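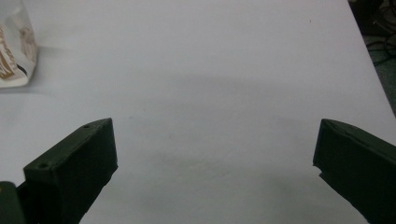

June, after lunch. First real session on the packing task for the robotics club. Morag Dow ran it and gave me the table by the dark strip of cables. I spent most of it getting used to the grippers. The jaws open wider than I thought, and with that much bare table between them it is hard to judge distance. My wrists wanted to do all the work. Morag says lower the elbows.

Tried a few slow passes with nothing to pick up.

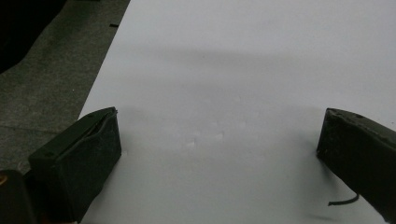
Jaws open over the white sheet, cable under the right finger.

The cable bothers me. I keep thinking about it when I should be watching the tips. Asked if we could tape it to my sleeve - Morag said maybe next time. The plan is 1000 runs by the end of the month and 3000 by the end of the project, split between 6 of us. I got three I was happy with.
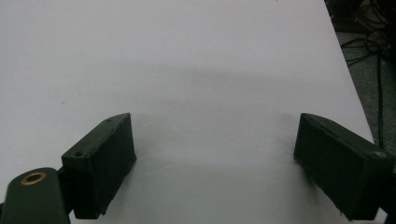

Left and right fingers, nothing between them yet.

Changed over to the box in the last hour. Team Peva wants the lid handled first, then the packets.

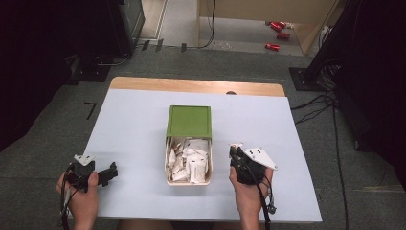

For next time

Bring long sleeves. Ask Morag which hand should start on the lid. Write up my notes for Peva before dinner.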